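The Plovar Ferry

I missed the last ferry to Stosstead because of a cake. I want that on record, as my sister still tells it as though I overslept.

It was June and I had been sent (by her, naturally) to fetch our aunt's birthday cake from Hekirum, which is the posh bakery at the Plovar end of the harbour, the one with the blue awning and the woman who sighs at you. The cake wasn't ready. It had been iced with the wrong name. Our aunt is called Cai, three letters, you would think there was very little room for error, but somebody had written Carl on it in a lovely looping hand, and the woman sighed and took it away again and I sat on a stool by the window and watched my ferry go.

So there I was with a cake and twelve candles (she had forbidden us the full number) and no boat until morning.

I did what anyone would do and went and stood on the quay looking helpless. It's a skill, and I've had a lot of practice. Within ten minutes a man in a green jumper had come up the steps from one of the moorings and asked if I was waiting for someone.

'A ferry,' I said.

'It's gone.'

'I know it's gone.'

He looked at the box. 'Is that from Hekirum?'

I said it was, and he nodded very gravely, as if I'd told him I was carrying a kidney. His name was Sugeng Sutanto and he mended things, mostly outboard motors and mopeds, and he had a van on the quay and a brother-in-law with a boat, and the brother-in-law was going over to Stosstead at nine with a load of paint. Would I mind sitting on paint? I said I'd sat on worse.

The only trouble was that the brother-in-law kept his boat at the other landing, which is 27 minutes by the coast road if you don't get stuck behind the bin lorry. It was twenty past eight. We got in the van.

Now, I'm a nervous passenger at the best of times, and I had the cake on my knees, so every bend felt personal. Sugeng drove beautifully, I'll give him that, but he talked with his hands – both of them – and what he talked about was my aunt. Not on purpose! He only asked who the cake was for, and I said Cai, from the yellow house above the slip, and he went quiet for the first time since I'd met him.

'Cai with the accordion?' he said.

I said she hadn't played the accordion in years.

'She played it every night the summer I was 31,' he said. 'I had the room across the yard. I used to leave the window open. I told everyone it was the heat.'

Well! You can imagine. I have known that woman my whole life and all I'd ever had out of her on the subject of romance was that men were very expensive to feed. I turned right round in my seat. I asked him whether he'd ever said anything and he said he'd once told her she had a flat tyre.

'And did she?'

'No.'

I was still laughing when the van made a noise like a dropped tray and rolled to a stop outside the old cannery.
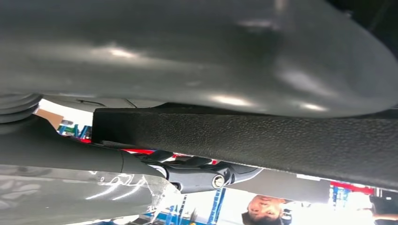 My mother used to say that you find out who a person is when their car breaks down, and she'd have liked Sugeng, who said one very short word and then apologised to the cake. He fetched a torch and lay down on the road, and since I wasn't going to sit there like a duchess I put the box on the seat and got down next to him in my good trousers. I don't know anything about vans. I saw a great smooth stretch of grey plastic curving away over everything with the light sliding about on it, and a fat dark spring off at the left, and a gap under the edge of the plastic, and I said 'Ah', in what I hoped was an informed way. He poked something. He asked me to hold the torch lower, then higher, then to please stop pointing it at his face.

'Did you ever think of going over?' I said. It's easier to ask people things when neither of you is upright.

'To Stosstead?'

'To the yellow house.'

He went on poking for a bit. 'I thought she would have married someone,' he said. 'Somebody with a car.'

'You've got a van.'

'I've got this van,' he said, and we both looked up at it.

I told him she had not married someone. I told him she had two cats and a bad knee and a wireless she shouted at, and that she'd be sitting up tonight in her green dress pretending she didn't care about birthdays. I may have oversold the dress. He wiped his hands on his jumper, got in and turned the key, and the van started, sounding terribly ill, and we crept the rest of the way with the windows down, neither of us saying much.

The brother-in-law had waited, though he made it plain he wasn't happy about it. Sugeng handed the cake across to me over the side and stood on the landing with his hands in his pockets. The engine was running. There was a good yard of water already between us and I thought, oh, you silly man, not again.

'She'll need somebody to look at her tyre,' I shouted.

He had quite a jump on him for a man of his age. He landed on the paint, and the brother-in-law called him something I won't repeat, and we were out past the harbour light before any of us noticed that he'd left the van with its door wide open and the radio on.

The cake, when my aunt lifted the lid, said Cal. She read it out loud twice. Then she looked past me to see who was still standing on the step, and asked me to go and put the kettle on.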